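Budget for the hands before you budget for the arm

By Mererid Craddock

Every April I sit through the same meeting. Somebody has seen a robot arm at a trade show, the arm has a price, and the price goes into the capital request. Below it there is usually a line called "training and setup" with a small round number next to it. Last year at Fledomside that number was copied from the year before, when it had been for a pallet wrapper.

I plan equipment for a mid-sized linen service. We sort, wash, fold and send out, and the sorting and folding are what people want to automate. I'm in favor of it. The work is hard on shoulders and we can't keep the evening shift filled. But I think most businesses our size are buying in the wrong order, and I would like to argue for a different one.

The arm is the part you can buy at any time. Suppliers keep them in stock, the prices are published, and if you wait a year you'll likely get a better one for the same money. What you can't order from a catalog is a machine that knows how your goods behave. A shirt in a basket is a different problem from a box on a belt. It folds over itself, it catches on the next item, and it never lies the same way again. For the systems now being offered to us, the way through that is demonstration. People do the job by hand while holding the same kind of gripper the robot will use, and their movements are recorded. Then they do it again, many times, with different clothes.

That is labor, and labor belongs in the budget under its own name.

Trefor Jarman, who runs our finances, put the case against me fairly. Recorded work doesn't show up as an asset. You can't put a tag on it, and if the supplier folds you may be left with files nobody can open. An arm can at least be resold. I take the point about resale, though I'd ask him to look up what the conveyor from the Serrano building fetched. The worry about the files is a better one, and the answer to it is in the contract. Ask who owns the recordings, what format they come in, and whether another firm may train on them. Of the 5 quotes we collected, 2 answered all of that in writing. I would have dropped the other 3 on those grounds alone.

Then there is the equipment for the demonstrations. Handheld grippers cost a good deal less than arms, and you want more than one pair, so that one person can work while another gets ready or while something is being fixed. They come with cables, and cables wear out. You need a table at a decent height, a basket or two of the kind you really use, and a stock of ordinary clothing in more than one color and fabric. Put in floor space as well. We priced the room at Lilonmont as if it were free because it had been standing idle, and a month later the packing team asked for it.

Put in time for the people, too. Ayanda Maluleke ran our first trial block of 16 days and told me the pace dropped after lunch on almost every one of them. Holding both hands out over a basket and working through a gripper is slow and tiring. Her advice was short sessions, with people trading places, and pay at the folding rate or better. I agree with all of it. If you send whoever is spare, you get recordings of somebody who would sooner be elsewhere, and the robot will learn from those.

My proposal is simple. Split the request in two. In the first year ask for the grippers, the room and the wages, and rent anything larger. In the second year ask for the arm, once you know which jobs your recordings can support. Beca Rowlands at Drillalier, who sells arms for a living, told me she would rather have a customer arrive in year two knowing what they want than take back a unit after 17 weeks. I expect she would also like the sale now, but she did say it.

The weak spot in my plan is that year one has little to show the board. There is no machine to unveil, and a visitor will see people at a table with laundry. Mabli Eynon has asked me more than once what she is supposed to put in the annual report. I've told her to put in the table and the laundry, with the wages printed beside them.
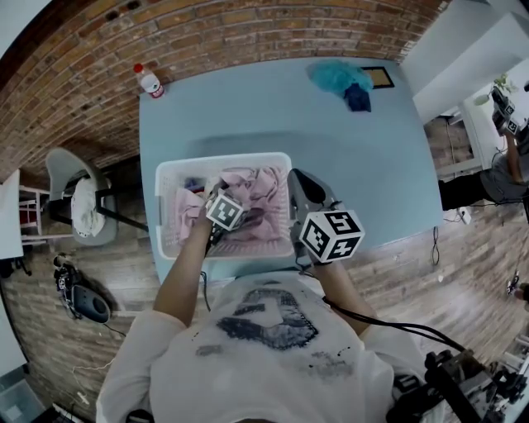
Demonstration work with handheld grippers and a basket of clothing.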